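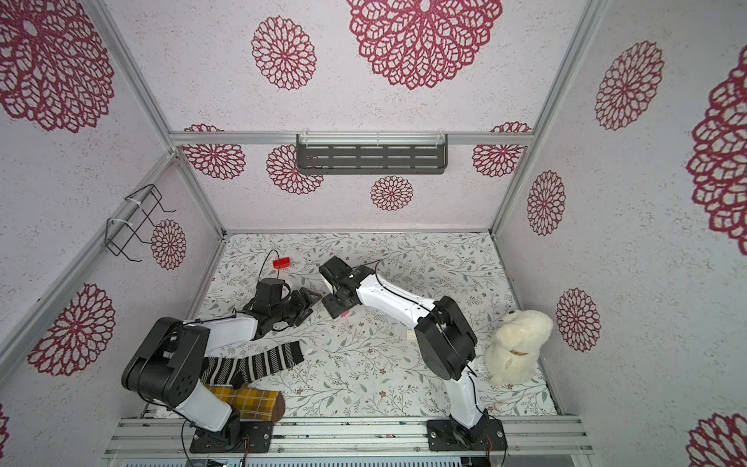
Karkell Peel-and-Stick Wallpaper

Karkell is a self-adhesive vinyl wallpaper for smooth, painted walls, closets, shelf backs and the inside of cabinets. It goes up without paste and can be lifted and reset during the first few hours.

Roll details
Width: 2 feet
Length: 29 feet
Finish: matte
Item number: 223
Sold by the single roll. Cut samples are available on request.

Before you start
Wash the wall with mild soap, rinse it and let it dry overnight. New paint needs a full month to cure. Fill nail holes and sand them flat, as the vinyl will show every bump. Karkell does not hold well on brick, textured plaster or bare drywall. Order all your rolls together so that the batch numbers match.

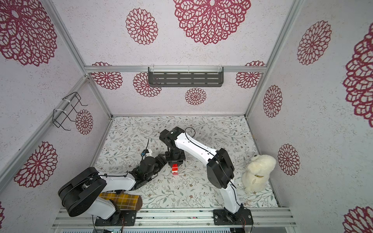
Hanging
Cut each strip a few inches longer than the wall is high. Peel back the top of the liner, line up the edge with a pencil mark made with a level, and smooth downward with a felt squeegee. Match the pattern at eye level first. Trim at the baseboard with a fresh blade. In corners, wrap a half inch onto the next wall and overlap the following strip.

Care
Wipe with a damp cloth. Do not use bleach or scouring pads.

Shipping and returns
Orders over $100 ship free. Unopened rolls can be returned to our Moura warehouse. Cut rolls and samples are not returnable. The warehouse is closed on Sunday.

Customer comments
"Did the back of a bookcase in an afternoon. The seams are hard to find." Iolanda Marinho
"Good print, but the liner tears if you pull it fast. Buy an extra roll." Teodoro Ambrosio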